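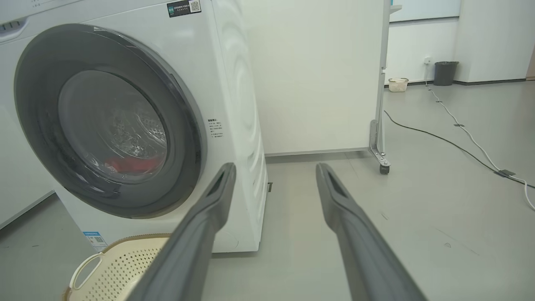 Photo: Magdy Saber

From: Magdy Saber
To: Devport Residents list
Date: 9th April
Subject: Re: Water softener group buy

> The Clorard rep says a softener will cut detergent use by half
> and add years to any washing machine. If 50 households sign up
> we get the Premar unit fitted for 1,414 each. I think we should
> move quickly, the offer closes in July.

Half of what, though? I've read the leaflet twice and it doesn't say how hard the water was in the homes they tested, or how many homes there were. Ours may well be hard - my kettle says so - but a kettle isn't a test.

I rang Sastry, who also fit these, and they wouldn't quote without a water reading first. That seems fair to me. They also asked about salt, and the leaflet keeps very quiet on that. Who lugs it up to the third floor?

As for the added years, my old front loader went because of the bearings. No softener would have saved it.

By all means sign up if you like the sound of it. I'd want the test figures, the yearly salt cost and the terms for pulling out, all in writing, before paying any deposit.

Magdy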